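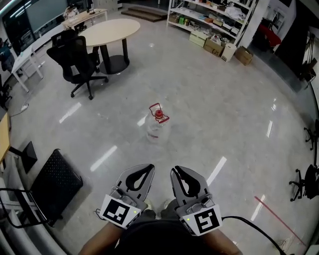

When does the new Etora Street library branch open?

The branch opens Friday at 10 a.m., and the first 60 visitors to sign up for a card will get a free tote bag.

Vener Public Library is moving its east side branch out of the Sutanto Building after three years in rented space. The new branch has room for 88 readers and a separate children's area. Parking is in the lot behind the building, which has an entrance on Zoledo Avenue.

"People on this side of town asked for longer evening hours, and we now have the staff to offer them," said branch manager Retno Setiawan. The branch will stay open until 8 p.m. Monday through Thursday.

Some 309 holds placed at the old location have been transferred. Patrons do not need to request them again. Books borrowed from the old branch may be returned at any Vener location. The old book drop is closed.

Story time resumes in July. Registration is at the front desk.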